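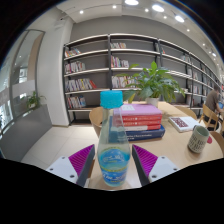 Siamak Kermani wrote to me in March that tap water is free, that anyone who pays for the bottled kind deserves what they get, and that the town of Homton has better things to spend money on than drinking fountains. He was answering a short piece I had written about the park. I have thought about his letter a good deal since, and I still think he is wrong.

Tap water is free, or near enough, if you are standing in your own kitchen. It is less free if you are in the middle of town at two in the afternoon with a child who is thirsty. Then you have a choice between a shop, a café where you feel you must order something, and going without. Most people go to the shop. They aren't stupid and they aren't lazy. The shop is where the water is.

Homton used to have fountains. There was one by the library steps, one at the bottom of Ravach Lane, one at the bus station and one in the park near the tennis courts. That makes 4, and they were all in use when I moved here. The library one went when the steps were rebuilt. The bus station one was turned off for a repair and never turned on again, and later somebody fixed a timetable board over the place. The other two went in the same year, and I can't find any record of a decision to remove them. I asked at the council offices and was given a form.

I don't believe anybody set out to take the fountains away. Each one broke or was in the way of something, and the cost of putting it back fell in a year when there wasn't much to spend. This is how most small public things disappear. Benches go like this, and so do clocks and public toilets. You notice when you need one.

The usual argument against bringing them back is hygiene. People say they wouldn't drink from a public tap. Some wouldn't, and they needn't. But the newer sort has a spout for filling a bottle from above, and no one has to put their mouth anywhere near it. They were put in at Stundatach, the next town along the line, outside the station and the swimming pool. I have waited behind other people to use the one at the station. A woman in front of me, Jyoti Shakya, told me she filled up there every morning before her train and had stopped buying water altogether.

The other argument is money, and I take it more seriously. A fountain needs a water supply, a drain and a person who will come when it leaks. Our parish newsletter gave the yearly upkeep of one fountain as 248 pounds, before repairs. I would call that cheap. The hanging baskets on the High Street cost more, and I like the hanging baskets, but you can't drink them.

Siamak's letter also said that people should simply carry water from home. I do carry it. A bottle lasts me until lunch in cool weather and hardly past the post office in July. An older person who walks slowly with a heavy bag is not going to add another kilo to it. Anyone who works outdoors, or delivers parcels, or sleeps rough, needs far more in a day than they can carry.

I would start with the library and the bus station. The pipes at the library are still there under the paving, according to Ji-hoon Cheon, who worked on the steps. The bus station is harder because the site belongs to the bus company, and it would have to agree. Neither job is large. Both places have people in them from early morning until evening, and both have staff who would see if something was broken.

If the two are hardly used after a couple of summers, I will write to Siamak and say so. The park can wait until then, though I would like that one back as well.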